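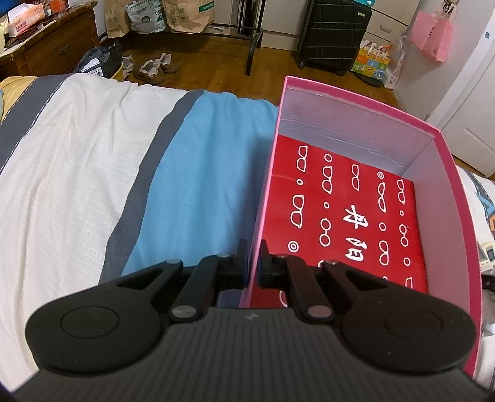
Taha Berrada has kept 36 gift boxes under the spare bed in his Wustdale flat since March, and he'd like me to believe this is a storage system.

"They're good boxes," he says. "You'd pay for a box like that."

Would you? I've looked. Plain ones the same size cost 4 dollars at Carbone, and they fold flat. His don't. He has written a short guide to reusing rigid packaging for the Welside neighbourhood newsletter, which goes to 200 households, and its main claim is that a deep box on the bed makes sorting clothes quicker. I asked him how much quicker.

"I never timed it. It feels quicker."

The method is simple enough. The box goes on top of the blanket, open, and anything headed for another room goes into it. When it's full you carry it out. My own mum did this with a washing basket and didn't write it up.

Berrada is firmer on colour. He favours pink, he says, as he can spot it from the hallway. He also leaves printed liners in the bottom. I suggested that a busy pattern in red and white might make it easier to lose a button or an earring.

"It might," he says. "I've lost one earring. It wasn't mine, so there was a bit of a discussion."

What about damp? Cardboard in a coastal flat seems a poor bet to me. He concedes he threw out two boxes over winter and has moved the rest off the floor, onto slats he bought from Zisik.

So he has now spent money on storing the free storage. He disputes that wording. The slats were on special, he says, and he was going to buy them anyway.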